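Shoe shelf sagging in the middle, fix or replace?
Asked February 13, 2019

Got a Tedevard shelf by the front door, 700 mm wide. Middle board is bowing after one winter of wet boots. Can I just flip it or do I need a new one?

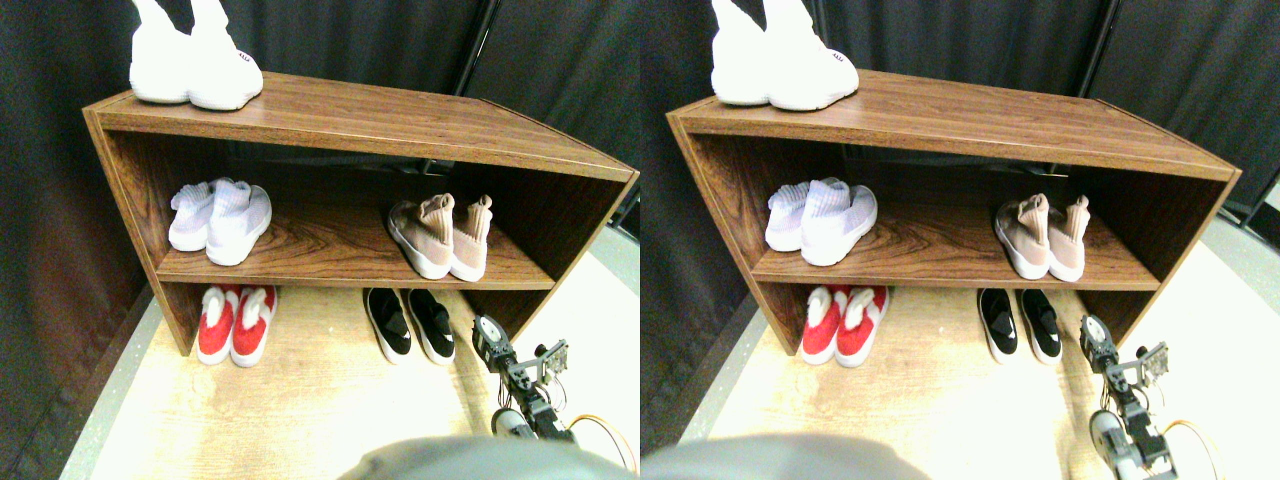 Low shelf, one middle board, sneakers on top

Cheers for any help — screws are fine, glue I'm not great with.

2 answers

Flip it. Did mine in July, still flat. Colour on the underside didnt quite match but who looks.

Flipping works for a bit. Better to screw a batten under the back edge, cut to 618 if your sides are thick. Measure first tho. Grilus sells offcuts cheap.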